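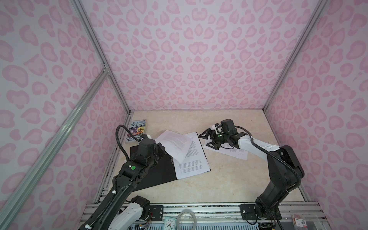
드럼덴 2층 작업대 정리 및 안전 점검표

점검 구역: 칸막이 작업대, 종이류 취급 자리
점검자: Perla Meléndez
점검 시각: 오전 9시
판정 구분: 양호 / 주의 / 조치 필요

1. 상판

1-1 상판 표면에 깨짐이나 들뜸이 없는가
판정: 양호
의견: 베이지색 대리석 무늬 상판. 손으로 쓸어 보아 걸리는 곳 없음.

1-2 상판 가장자리와 벽이 만나는 틈이 깨끗한가
판정: 조치 필요
의견: 왼쪽 가장자리 회색 금속 틀을 따라 검은 때가 끼어 있음. 마른 걸레로는 잘 안 닦이니 중성세제를 묻힌 솔로 닦을 것. 세제가 상판 위에 남지 않게 젖은 천으로 한 번 더 닦는다. 지난 점검 때도 같은 지적이 있었음.

1-3 상판 수평 상태
판정: 양호

2. 벽면과 틀

2-1 벽면 천이 처지거나 벌어진 곳이 없는가
판정: 주의
의견: 분홍 표범 무늬 천, 세 면 모두 확인. 오른쪽 벽 아래쪽을 눌러 보면 조금 밀림. 당장 손댈 정도는 아니고 다음 점검에서 다시 본다. 천 교체는 Bemell에 문의 중.

2-2 알루미늄 레일 고정 상태
판정: 양호
의견: 왼쪽 벽 중간의 작은 브래킷 포함. 손으로 흔들어 유격 없음.

2-3 레일 끝과 모서리에 날카로운 부분이 없는가
판정: 주의
의견: 앞쪽 레일 끝단에 보호 마개를 씌울 것. 재고는 자재 선반 13번 칸에 있음.

3. 종이류와 책

3-1 문서가 한 묶음으로 정돈되어 있는가
판정: 조치 필요
의견: 검은 표지가 달린 인쇄물이 상판 가운데 펼쳐져 있고 표지는 본문 아래에서 비스듬히 나와 있음. 맨 위 한 장은 위로 말려 올라간 상태. 낱장을 맞춘 뒤 집게로 묶어 보관할 것. 접힌 자국이 남은 장은 따로 빼서 다시 인쇄한다.

3-2 낱장이 따로 놓여 있지 않은가
판정: 조치 필요
의견: 오른쪽에 글자가 인쇄된 종이 한 장이 따로 있음. 쪽 번호를 확인하고 원래 묶음에 넣는다. 어느 묶음 것인지 모르면 Voyle 서류함 맨 위 칸에 둔다. 버리지 말 것.

3-3 작업과 관계없는 물건이 없는가
판정: 주의
의견: 왼쪽 뒤 구석에 어린이책 한 권(The 143-Storey Treehouse). 쓰지 않을 때는 책꽂이에 꽂아 둔다. 벽에 바짝 붙여 두면 표지 모서리가 눌림.

3-4 종이류 근처에 음료나 물기가 없는가
판정: 양호

4. 주변 통로와 전기

4-1 작업대 앞 통로가 비어 있는가
판정: 양호

4-2 전원선 피복과 플러그 상태
판정: 양호
의견: 멀티탭 먼지 제거함.

4-3 소화기 위치와 압력
판정: 양호
의견: 출입문 옆. 지침이 녹색 범위에 있음. 12월에 정기 교체 예정.

4-4 비상 정지 버튼 앞이 가려져 있지 않은가
판정: 양호

조치 사항 정리
- 왼쪽 가장자리 때 제거: 오늘 작업 종료 전
- 인쇄물 묶기와 낱장 정리: 점검 직후
- 레일 끝단 마개: 5일 이내
- 벽면 천 재확인: 다음 점검 때

비고
솔과 세제는 사용 후 제자리에 둘 것. 지난번에 솔이 스터빌 쪽 창고에 가 있어서 찾는 데 20분 걸렸음. 조치를 마친 사람은 항목 옆에 이름을 적고, 못 한 항목은 빈칸으로 둔다.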